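How to Read a Sleep App Report Before You Take It to Your Psychiatrist
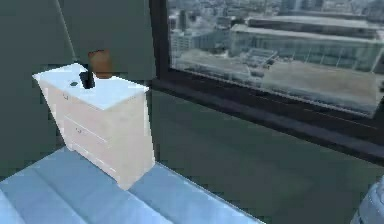 A white two-drawer nightstand in a computer-rendered bedroom.

Patients come in with these reports every week now, and I have mixed feelings about them. A printed chart looks like a lab result. Most of the time it is a guess made from movement and pulse, run through a formula the company won't show you. You can still get something useful out of it if you go in with low expectations and about fifteen minutes of patience.

I wrote these steps for the patients' page at our clinic after a long argument with my colleague Graham Fothergill, who would ban the apps altogether. He has a point. I've kept the parts I could defend to him.

Step 1. Ignore the score

Flititz, the app I see most, puts a big number at the top of the report. Skip it. One patient of mine got a 61 after a night she remembered as perfectly good, then spent the whole day waiting to feel tired. Nothing in the report said what the 61 was made of. If a number can't be taken apart, I don't know what to do with it, and neither will the person you are handing it to.

Step 2. Cross out the sleep stages

Deep, light and REM sleep are scored in a lab from brain waves, eye movement and muscle tone. A wristband has none of that. Some devices guess better than others on average, but an average across a lot of people tells you little about your own Wednesday night. Draw a line through the colored bars and move on.

Step 3. Copy out two columns by hand

What you want is the time the app thinks you fell asleep and the time it thinks you got up. Put them on paper, one row per night, for 20 nights if you can stand it. Two weeks will do. Three nights will not, whatever the app says about "your pattern."

Next to each row, add your own version, written down in the morning before you look at the screen. Do it in that order. Once you've seen the app's answer you will drift toward it, and I have watched very stubborn people do this.

Step 4. Mark the nights that don't match

Wearables tend to count lying still as sleeping. If you were awake from two to four staring at the ceiling and the app shows one solid block, believe yourself and put a star on the row. Itzel Arellano, our nurse practitioner, asks to see the starred rows first.

Mismatches in the other direction matter too. If you're sure you didn't sleep at all and the device shows five hours, don't throw that row out. It doesn't prove you wrong, but it is worth talking over.

Step 5. Add what the app never asks

Use one line per day, in your own shorthand:
- any new medication or dose change, and the time you took it
- alcohol, caffeine after lunch, cannabis
- naps
- mood, in a word or two

Asmont has a "wellness journal" that is supposed to cover this. It offers a row of faces to tap and no place to enter a dose. Use paper.

Step 6. Look for a change, then stop

Read down the columns once. Are you going to bed much later than a month ago? Are you sleeping far less and feeling full of energy anyway? That last one deserves a phone call to your prescriber right away, especially if you have ever been treated for bipolar disorder. Don't save it for the next appointment. If you are having thoughts of harming yourself, put the chart down and call your local crisis line or emergency number.

Anything subtler than that, leave for the visit. Don't change or stop a medication over what a watch told you.

Step 7. Bring one page

The full Flititz export for one of my patients ran to 1,476 rows. I did not read it, and I doubt anyone would have. One handwritten page gets read.

If the tracking is making you sleep worse

It happens. People check the chart at 3 a.m., worry about the chart, and stay up. If you notice yourself doing this, take the device off for a week and keep only the morning notes. I've yet to have a patient come back and tell me they missed the score.

Blank copies of the two-column sheet are at the front desk. Ask for the December version - the older one has no space for naps.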